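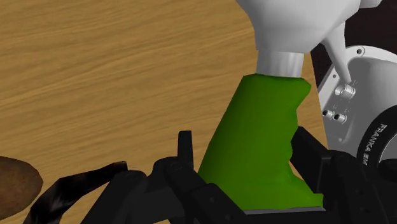 A green spray bottle with a pale grey spray head.

Home News Beauty Awards Podcasts Subscribe

Skinville wins the people's vote, and would like the people to know

May 9, 2024

Skincare podcast Skinville has taken the listeners' choice gong at this year's Telgate Lifestyle Awards, finishing 33 votes ahead of Maglaya, a meditation channel whose followers have taken the result with less serenity than you might expect.

The Telgate shortlist of 10 was announced in February, which gave all parties three months to ask for votes on Instagram. Skinville asked on most days. One reel, in which the hosts promised to go without moisturiser for a week if they lost, was shared by accounts that had never previously shown any interest in pores.

The ceremony filled the Plullusden town hall with 400 guests, a chocolate fountain and a DJ who favoured the colour purple. Tickets were $100 and included a gift bag, the contents of which were mostly vouchers for other gift bags.

Skinville's acceptance speech ran well past the music. A second, longer version went up on Facebook before dessert.

Maglaya posted a picture of a lake.

Organisers say voting for next year's awards will be capped at one per email address.

We use cookies to improve your experience. Accept / Manage preferences

Related
Maglaya's silent retreat sells out, loudly
Plullusden market bans ring lights
Five podcasts for a long drive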